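The Long Way Around a Dirty Kitchen

Dunthorpe has 408 households and one cleaning supply shop, and in October the shop runs out of degreaser. Ida Diekmann, who has owned it for most of her working life, orders extra every year and still sells the last bottle before the holidays. People want the kitchen done before relatives arrive. They start with the oven, lose a Saturday to it, and never get to the rest.

Diekmann thinks they start in the wrong place. "The oven has a door," she says. "You can shut it. Look at what your hands touch."

Her view is shared by Nnamdi Ibrahim, who cleans rental apartments in Teden between tenants. A turnover usually starts in the morning and has to be finished by 4 p.m., when the new keys go out. He does the kitchen last so that he can use the sink for everything else, and within the kitchen he works from the top down. Cabinet tops come first. They collect a film of cooking grease and dust that sets almost like varnish, and he lays a rag soaked in warm water and dish soap over it and leaves it there while he does something else. When he comes back, most of it lifts with a plastic scraper.

He owns very few products. Dish soap, white vinegar, baking soda and one bottle of degreaser cover nearly everything, and the vinegar stays away from stone counters. He used to carry a case of sprays up and down the stairs. Now he carries a bucket.

Cloths are where he spends his money. He buys them by the 150-pack and sorts them by color, one color for bathrooms, one for kitchens, one for floors. They are washed without fabric softener, which coats the fibers and leaves them pushing water around. A cloth that has gone stiff is moved to floor duty and then thrown out.

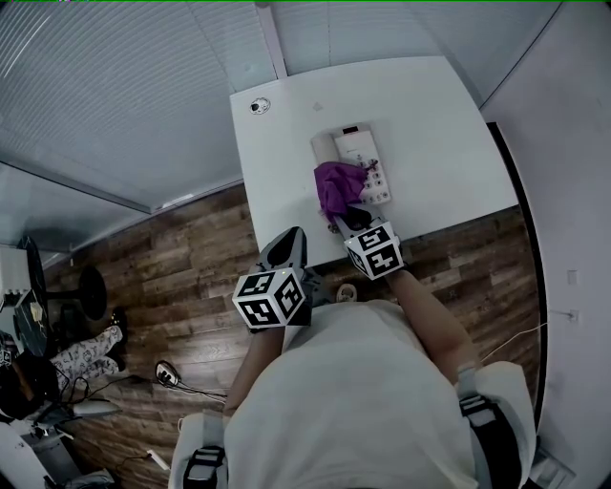 Control panels are the part of the kitchen that gets skipped most often. People wipe the door of a microwave or a washer and leave the buttons alone, partly out of fear of setting something off and partly because the dirt there is hard to see. Unplug the appliance first, or switch it off at the breaker if the plug is out of reach. Dampen the cloth and never spray the panel itself, as liquid can find its way in behind the keys. A grid of round buttons next to a small display window, like the white panel under the purple cloth, has an edge around every key where grease can settle. Bunch the cloth up so a fold can follow those edges, and finish with a dry one. Diekmann sells a soft brush for the job, but she tells customers an old toothbrush is just as good.

Handles come next. Refrigerator, dishwasher, drawers, faucet. Ibrahim runs his cloth along the underside of each one, where fingers curl around and where a quick wipe from the front misses. Light switches get the same damp cloth and the same dry one after it.

In Lemness, Beathag McIver manages a building of older apartments with gas stoves and painted cabinets, and her trouble is mostly with paint. Tenants scrub too hard. Melamine sponges are a fine abrasive, and on a gloss finish they leave a dull patch that shows every time the sun comes in. She had one set of doors repainted last year at a cost of $853, and since then she has handed new tenants a sheet of instructions with their lease. It says to use soap and a soft cloth, to try a hidden corner first, and to call her before using anything else.

The range hood filter is on her sheet too. It comes out with a latch or a pair of clips and goes into a sink of very hot water with dish soap and a few spoonfuls of baking soda. Most of the grease comes loose in 20 minutes. Rinse it, stand it on end to drain, and put it back only when it is fully dry. For a household that fries a lot, she recommends doing this every 2 months.

The oven can wait for a Tuesday. Diekmann does hers in the evening with a baking soda paste, leaves it overnight with the door closed, and wipes it out before breakfast.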